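Wallpaper, week three

I've now ordered 12 samples and my sister has stopped answering my texts about them. Fair enough! The hallway was supposed to be a quick job before December, and here I am in July with a roll of plain cream in one hand, wondering if I'm really a plain cream person.

I grew up in a house in Skeseck where every single room had flowers on the walls, even the pantry. I hated it at fourteen. Now I keep drifting back to big, busy peonies with pale blue lilies mixed in, and lots of white behind them so the room doesn't feel dark.

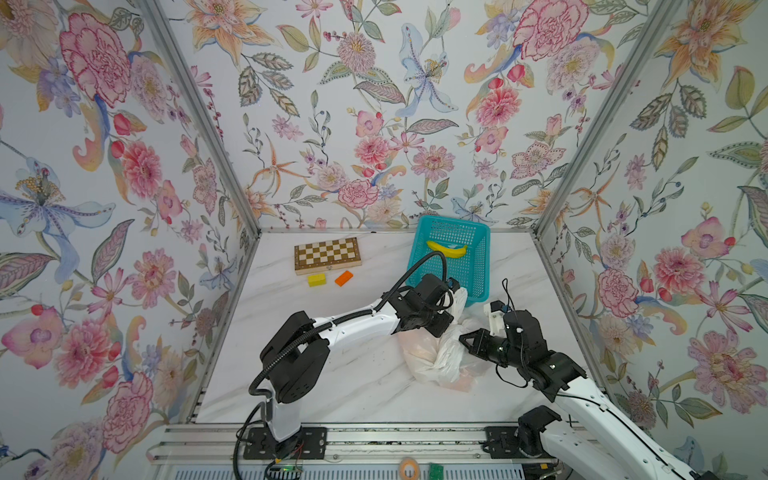

What I've learned about paste

Buy more than the packet tells you. Old plaster drinks it up, and my first strip slid down the wall while I was at the sink (I may have yelled). Size the wall first and leave it overnight – I used Taheri, which smells like oatmeal.

Next up is the stairwell. I need a longer ladder and a much braver person to stand on it.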